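Jollirance is looking for a casual workshop assistant, 9 hours a week, at our Sestitz site. The position is open from September and reports to Roxana Benavides, who runs the workshop floor.

**What the work is**

You'll set up benches before each session, put hand and power tools back where they belong, check straps and chargers for wear, and keep the floor clear so people can move around safely. You'll also log consumables as they run low — mostly screws, tape and cable ties — and pass the list to Akash Bhardwaj for ordering.

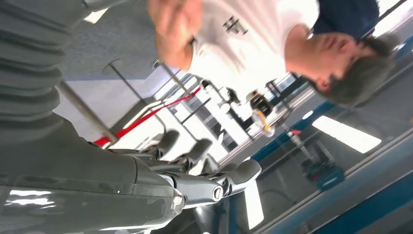
Most shifts start at 1:30 pm and finish by 4:30 pm. There's some lifting and a fair bit of standing. Closed shoes are required, and long hair needs to be tied back.

**What we're after**

- Some experience with common power tools, paid or otherwise
- Tidy habits and legible handwriting for the tool log
- Comfortable asking before moving someone's half-finished work
- Able to commit to a full term

A trade certificate is welcome but we don't need one. We'll cover your induction and the test and tag course.

**Pay**

Casual rate with loading, paid fortnightly. There's also a $702 allowance each year for boots, work clothes and safety glasses.

**How to apply**

Send a one-page letter and the names of two referees to Milagros Palomino at the Sestitz office. Tell us which afternoons you can't do. Shortlisted people will be asked in for a short paid trial with Roxana — bring your own boots, we have spare glasses.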